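4. Kitchen preparation at the Dillham site

4.1 The workplace before the trial

Dillham is a production kitchen that cooks and chills meals for schools and care homes in the surrounding area. On a normal day the early shift starts at five and sends out its first van before eight. Most of the people we interviewed had worked there for several years. They described the work as three jobs that overlap: getting things out of storage and onto the counter, cutting and portioning, and cleaning down. Only the second of these appears in the job title of "preparation assistant", but staff told us that the first takes up a good part of the morning and is what makes their shoulders ache by the end of it.

The kitchen's owner, Hereo, chose this first job as the one to automate. A two-armed system supplied by Wumimach would open cabinets, bring out produce and set it down for a person to cut. Knives stayed with the staff. This division was agreed before our study began, and the supervisor, Orla Flanagan, was clear that she would not have accepted the trial without it.

4.2 Rehearsal in simulation

Before any arm was installed, the tasks were built and run in simulation. Wumimach's engineers did this partly to train the controller and partly because the kitchen could not be closed for testing. What was less usual is that preparation staff were asked to watch the simulated runs and comment on them. Lina Saliba and Chunhua Long, both preparation assistants, sat in on these sessions in April, in the hour after the lunch orders had gone out.

The simulated counter was kept simple. It had a cabinet, a basket, a cutting board and one or two items of produce, and the layout changed between runs. Figure 3 is taken from a run with a single red pepper on the board, with one hand up at the cabinet and the other beside the board.

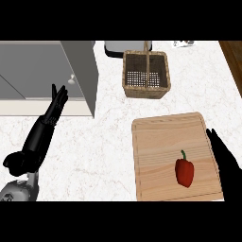

Figure 3. Simulated counter with both arms in view.

Does automating the fetching and placing of food reduce the number of people a kitchen needs? At Dillham it moved people's hours from the storage side to the cutting and checking side, and the number of staff on the early shift stayed the same for the length of the trial.

The staff's comments on the simulated runs were mostly practical. Saliba pointed out that a board is rarely left clear in a working kitchen, and that whoever is cutting will push it to wherever the light is best. Long asked where a person was supposed to stand. In the first version of the task there was no person in the simulation at all, so the arms were free to use the whole width of the counter. After her question the engineers added a strip along the front that the arms were not allowed to enter while someone was at the board. Both changes were in place when the system went live.

We see these sessions as the point at which the preparation staff first had a say in how the work would be divided. They had been told about the trial by letter some weeks earlier, and several said the letter had left them expecting to be replaced. Watching the arms miss a cabinet knob and try again did more to settle them than the letter had – though one assistant said it worried her in a different way, as she could see who would be asked to sort things out when it went wrong.

4.3 What changed on the counter

The arms were in daily use for the early shift over the trial period. We logged 539 fetch-and-place tasks during our observation mornings and noted each time a member of staff stepped in. Staff stepped in on 200 of them. Most of these were short: a hand steadying a door, an onion turned so that the gripper could get hold of it, a board pulled back into reach. Few took long enough to hold up an order, but they broke into whatever the person was doing at the time.

This stepping in was a new kind of work, and it had no name in the kitchen's rota. It fell mainly to whoever was standing nearest. In practice that was the person at the first board, who was often the newest member of the team, as the more experienced assistants preferred the boards by the window. Muchen Peng, who had joined a month before the trial, spent more of his mornings watching the arms than anyone else did. He said he had learned the system well and had learned less about cutting than he had hoped.

Flanagan changed this in the second half of the trial by putting the first board on a rotation. The change was not popular with everyone. Hrvoje Halilović, the longest-serving assistant, felt that his speed with a knife was wasted beside a machine that worked slower than he did. He also said that he went home less tired than before. Both views came up in other interviews, often from the same person.

4.4 Pace and talk

Two further effects were not planned for. The first concerns pace. When people fetched their own produce, the walk to the cabinet gave them a short break from the board, and they could take it when they liked. With the arms doing the fetching, the next item was usually there before the last one was finished. Cutting became steadier and, for some, more tiring on the wrists. Long began to leave her board on purpose every so often, for no task in particular, and others copied her.

The second concerns talk. The storage cabinets were where people from different boards met. Swaps of shift, warnings about a late delivery and complaints about a blunt knife were all passed on there. Once fewer people went to the cabinets, some of this moved to the morning briefing and some of it was lost. Saliba gave the case of a crate of soft tomatoes that three people had noticed and none had mentioned until it had been used.

Hereo responded by lengthening the briefing by six minutes. Staff were paid for the extra time, and attendance was good. When we went back after the trial had ended, the longer briefing was still in place and the rotation had been extended to all the boards.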